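Simmont opens sorting room for donated household goods

20 Jun 2025
By Beca Powell

The home goods charity Simmont has opened a new sorting room at its building on Harries Lane. The room is for small things which people give away when they move house or clear a kitchen: tins, baskets, pens, bottles, boxes and similar items. Until March, all of this was sorted in the hallway — a slow job, and often a cold one.

The room has 6 pine tables, placed along the walls. Every table has the same rule. Goods that are checked stand in one row at the back, against the wall, and the front half of the table stays free for the next bag. In the last year Simmont received 821 bags of small goods and passed on parcels to 229 households.

"We wanted that a person can come in and understand the table in one look," said Glenys Pritchard, manager of Simmont. "If it is in the back row, it is checked and you may pack it. If it is in front, please leave it for the sorter."

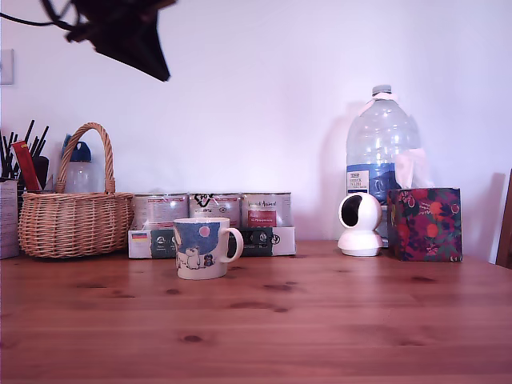
What goes in the back row

Tins stay together in their open cardboard tray when they arrive in one, with the labels turned to the front. Baskets with a handle stand beside them and are given away as they are, or filled as a welcome gift. Pens and other thin things go upright in a holder. Bottles must have their cap on.

Labels in other languages are welcome. Benedikt Steiner, who grew up in Germany and now sorts at Simmont two mornings a week, has written a short list of common food words in German and English, and it hangs by the door.

The tables were made by the local workshop Clemevero from solid pine, with the knots left in. The cost of the tables and shelves was $2,000, paid by a grant from the Neteo Neighbourhood Fund.

How to give

Please bring goods clean and dry, in a bag or box that one person can carry. Opened food cannot be taken. Large furniture is still received at the rear entrance, and for this it is better to call first and ask for Wyn Owen.

Media contact: Beca Powell, Simmont

Last updated: 20 minutes after first publication (spelling of Clemevero corrected)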